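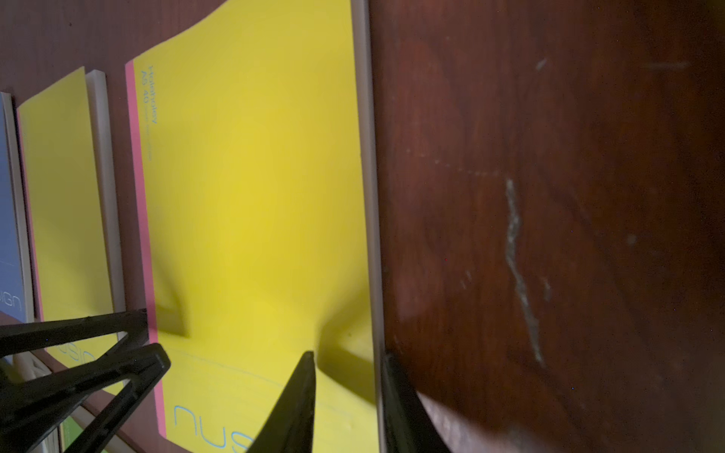 Yellow notebook with a pink binding edge, on a wooden surface.

SELANINE PUBLIC LIBRARY
BOARD OF TRUSTEES
Minutes of the Regular Meeting
April 29, 2025
Lammont Room, Main Branch

Call to Order
The President called the meeting to order and confirmed that a quorum was present. The agenda was adopted as distributed.

Approval of Minutes
The minutes of the previous regular meeting were approved with one correction. Under Building and Grounds, "east stairwell" was changed to "west stairwell."

Public Comment
Two residents spoke. One asked that the Martens Street branch open earlier on school holidays. The other objected to the removal of bound newspapers from the reading room. The Director replied that the volumes had been moved to the lower level and may be requested at the front desk.

Director's Report
The Director reported that the new catalog is in use at both branches. Patrons whose cards expired during the changeover may renew in person or by telephone. The summer reading program will begin in June, and registration forms will be sent to the schools before the end of term.

Building and Grounds
Three bids were received for repair of the Main Branch roof. The lowest did not include the flashing above the children's room and was set aside. Following discussion, it was moved and seconded to accept the bid of Vornis Roofing. Motion carried, with one abstention. Work is to be scheduled outside public hours where possible.

Policy
The Board reviewed the draft meeting room policy. Members agreed that local groups may reserve a room no more than two times per month. The section on food and drink was returned to staff for clearer wording. No vote was taken.

Old Business
The agreement for shared delivery service with Lammont County remains under review by counsel. The item was carried over.

New Business
A motion to extend the loan period for large print books to five weeks was made, seconded and approved without dissent. The change takes effect at the start of June.

Adjournment
There being no further business, the meeting was adjourned.

Respectfully submitted,
Secretary to the Board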